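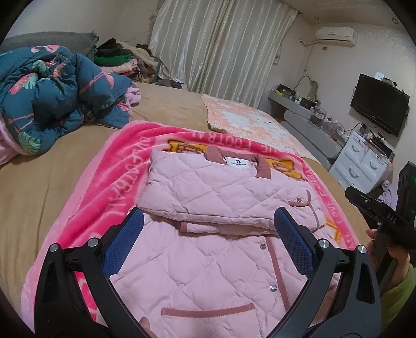
Ticket: Etikettendruck Lager Lemberg, falsche Größencodes
Status: in Bearbeitung
Bearbeiter: Umut Yaman

30. Dezember 2020
Nach dem Update von Suvudum druckt Station 3 bei Kinderjacken den Code der Vorsaison. Stammdaten in Fletolora geprüft, Einträge korrekt. Testdruck von Station 2 mit demselben Artikel: Code stimmt.

Nachtrag
Druckerspeicher an Station 3 gelöscht, Vorlage neu geladen. Fehler bleibt. Im Protokoll steht beim Abruf der Vorlage zweimal »Timeout, lokale Kopie verwendet«. Die lokale Kopie stammt vom März.

Nachtrag
Verbindung zum Vorlagenserver über Twal geprüft. Station 3 fragt noch die alte Adresse ab – Eintrag in der Konfiguration korrigiert, Dienst neu gestartet. Vier Testetiketten gedruckt, alle mit gültigem Code.

Offen: Bereits etikettierte Ware aus der Frühschicht muss nachgescannt werden. Liste liegt im Wareneingang. Ticket bleibt bis zur Rückmeldung offen.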